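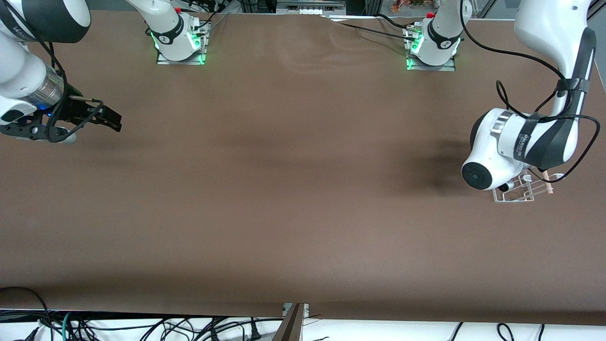

**How do I keep a small wire rack from sliding on a smooth tabletop?**

Put a small piece of clear silicone under each foot or corner of the rack, and clean both surfaces before you stick anything.

I use this method for the little racks on my work table, where I keep sticks, envelopes and flat tools. The racks are light, so they move each time I pull something out.

## What you need

- 4 clear silicone dots, the thin kind
- a cloth and a little rubbing alcohol
- small scissors
- 2 cable ties, only if the rack has no real feet

## Steps

1. Empty the rack and turn it upside down on a towel.
2. Wipe the lowest rods with alcohol. Let them dry completely.
3. Look how the rack touches the table. If it stands on thin rods, a dot will not hold well on the round metal. Wrap a cable tie around the rod at each end of one long side, cut the tail short, and press the dot on the flat head of the tie. The other side can have the dots directly on the rod, but cut them narrow.
4. Press every dot for one minute. Leave the rack upside down overnight.
5. Clean the table where the rack will stand. Furniture polish is the usual problem. My table had a coat of Gornell wax, and the first dots slipped on it as on butter.
6. Put the rack back and push it lightly with one finger from the side.

## If it still rocks

Rocking is a different fault from sliding. One corner is higher than the others, and you can bend a thin rack back by hand, very slowly. Please do not stack two dots, they come apart in the first warm week.

Long sticks should lean against the short end of the rack. When they lean on the long side, a light rack can tip over.

I change the dots each December, or earlier when they become gray.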